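# Bins, lids and the end-of-shift list

2024-12-28
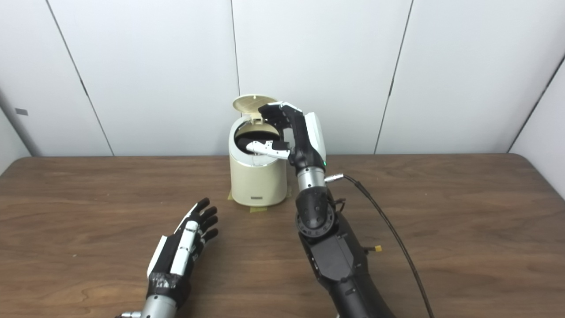

*Lid task at the Trunberg bench: right hand at the rim, bin taped down.*

The closing list at Trunberg used to have 14 lines on it. Bins came second last, and whoever drew the late shift did them. Since May the two-armed unit has been learning that line, one small piece at a time. Lids are the current piece.

A hinged lid is a fair test. The hand has to find the rim without shoving the can over, and a black liner in a dark opening gives the depth software very little to work with. We log 256 runs per setup, then change one thing. Tape stays on for now -- a can that slides is a separate problem, and Līga has it on her list for next year.

What has changed for people is mostly the shape of the day. Lorna Rutherford used to clean. She now spends 3 hours of each shift at the bench, resetting the can and marking failed runs, and cleans for the rest. Her pay grade moved up one step after Triin argued for it. Deividas still does the floors by hand and would like to keep it that way.

The part I'd do differently is the rostering. Hours were shifted to the bench before the labour plan was written, and two people learned about it from the sheet on the door. The next plan goes out to staff in draft.

Liner changes start once lids pass 500 clean runs in a row.

-- Siiri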